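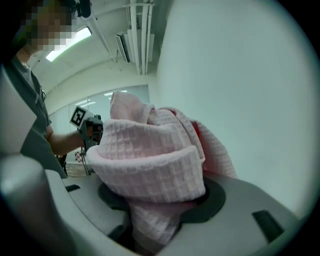
Figure 3. Pink waffle-weave towel, bunched and folded over itself, with a gray gripper body below.

3.2 Rooting of evergreen cuttings

The Kellcombe beds gave us a wonderful spread of material to work with. We took 1205 semi-ripe cuttings from evergreen shrubs, mostly Viburnum tinus and Escallonia, and set them in a gritty mix under low plastic covers. Hjaltadóttir's method calls for a fresh heel on every cutting – slow work, but a pleasure once the knife hand settles into it. Abilio Esteban kept the watering log through to February.

Escallonia was the delight of the trial! Many plants had filled their cells with fine white root well before the viburnums showed any callus, and the strongest came from the shaded side of the hedge. The Funen stock behaved quite differently. Its cuttings held their leaves all winter and then rooted in a rush, 30 days after the covers came off. We would love to see this repeated on heavier soil, and the Cirkwood plots are now being prepared for it.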